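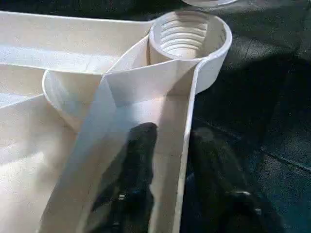 4. Recording your first wall-grip episodes

This is the fun part! By now your Novo arm is calibrated and the Dradwood recorder is running, so you can start building a set that your policy will really learn from. Compartment trays are great teachers: thin walls, odd angles, and plenty of ways to come in slightly wrong.

4.1 Set the tray down with its outer wall within easy reach of the gripper. Leave room on the outside for one finger.

4.2 Open the gripper and press Record. Wait 2 seconds before you move.

4.3 Bring the fingers down so that one goes inside the compartment and the other stays outside. Go slowly for the last stretch. Watch the wrist view, not the arm!

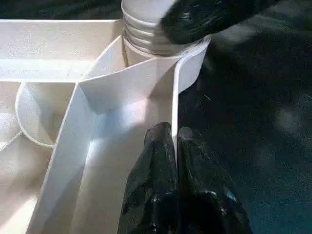

4.4 Close until the force bar turns green, hold, lift a little, and set the tray back down.

4.5 Press Stop, then tag the episode "good," "retry" or "miss." Keep the retries. A clean recovery is gold for training, and Weldu gives you a separate filter for them later.

4.6 Shift or turn the tray by hand and go again. Take a break after 15 episodes (your hands get sloppy before you notice).

Note: Pale plastic can wash out under a strong lamp. If the wall edges vanish in the preview, drop the exposure to 80 and check again.

Caution: Never push down once a fingertip touches a divider. Back off, open up and re-approach.

You can train a first policy long before you reach 2,000 episodes, so don't wait! Tekle Abera at our Prumesbridge lab keeps the starter settings up to date; load them from the Train tab and go on to section 5.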